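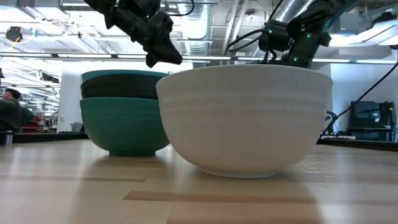 Nunell Two-Arm Table Cell

Product page / Safe use and good practice

The Nunell cell is a bench system with two hanging arms, for handling household items such as bowls, cups and small boxes. It is sold to laboratories, training centres and workshops. On this page we give the technical points and also the rules of use, as customers ask for them before they order.

Intended use
Picking, placing, stacking and sorting of rigid objects on a flat table. The cell is not intended for hot liquids, for knives, or for work on the body of a person or an animal. Maximum load for each arm is 1000 g, gripper not included. A ceramic bowl with food inside is often heavier than people expect, so please weigh it filled.

Risk assessment
The arms are delivered as partly completed machinery. The company which puts the cell into service makes the risk assessment for its own room and its own objects, and keeps it in writing. ISO 12100 is a good starting point for the method. For the robot application as a whole, please read ISO 10218-2. Our document pack contains a blank form, 36 pages, which you may fill in and change.

A new assessment is needed when you change the gripper fingers, the height of the mounting or the type of object. Glass and ceramic count as a change if you have worked only with plastic before.

Marking of the work area
Mark the reach of both arms on the floor, not only on the table. Chairs stay outside of the marking during automatic operation. Persons at neighbouring desks must be told in which hours the cell is running.

Cables
Leave enough free length for the full turn of the wrist, and fix the rest to the mounting with the supplied clips. A cable which goes down to the floor has to run behind the table and must not cross a walking way. Check each clip when you change the fingers.

Before each session
- Press both emergency stops, one after the other, and confirm that the two arms stop.
- Run the first stack at reduced speed.
- Look at the finger pads. Replace them when the surface is shiny.
- Remove chipped ceramic from the table. A small crack can open under the grip force.

After a breakage
Stop the cell and switch off the arms before any hand goes to the table. Use a brush, never compressed air. Small pieces like to stay in the finger joints, therefore open and close the gripper by hand before restart.

Order numbers
Cell complete, two arms: NU-221
Finger pads, set for both grippers: NU-154
Stunalier stop button with 3 m cable: on request

Distribution and training: Zawadzka, Gikdale office. Next user course in June, in English.

Page revised 14/04/2025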